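Workshop tips: software for a two-arm suturing bench

Notes collected by Eldana Habte from the Sarnberg bench. Last revised March 8, 2021.

Keep the planner and the controller in separate processes. If the planner stalls, the controller should hold its last pose and log the fault. We run the planner (Dreseck) at whatever rate it manages and the controller at 1,000 Hz.

Calibrate the wrist camera after every tool change, even when the same tool goes back in. Save the result under the tool's serial number and refuse to start if the file is older than the last change recorded in the log.

Lock exposure and white balance before recording. Auto exposure reacts to bright metal, and the segmentation then loses the darker side of the tissue for several frames. Mask the highlights first and run the needle detector second. Small wet glints pass most edge filters and will be fitted as bits of needle.

Fit the needle as an arc of known radius. A free curve fit looks better on screen and gives worse grasp points. Where the jaw hides one end, take the jaw pose from the arm's joint readings and start the arc there.

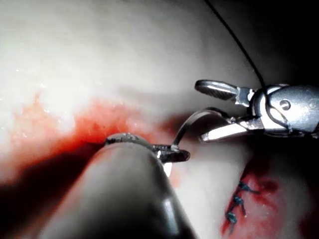 Needle held at its base, receiving driver open on the right. Three tied stitches lower down.

Treat the handover as its own state with its own limits. The giving jaw must not open until the receiving jaw reports closed and the needle estimate has moved less than the threshold over 200 ms. Set the threshold per needle size. A single value for all sizes caused most of our dropped needles in August.

Track thread separately from the needle. Thread is thin, dark and often lost against shadow, so let the tracker carry a gap for a short time before it reports a loss. Give the planner a keep-out tube along the last known path, and widen the tube for any stretch that passes behind an instrument.

Label blood as a class of its own. With only "tissue" and "tool" to choose from, our first model put red smears in whichever class was nearer. We relabelled 3,577 frames in Cele to fix this. Use two people on the first 200 and compare before going further.

Mark finished knots as fixed objects in the map. Cut tails can otherwise be picked up as live thread.

Name log files by run number and keep joint data, video and planner decisions on one clock. Winen will replay all three together, but it does not correct drift. Check the offset at the start and end of each run and write both values in the header.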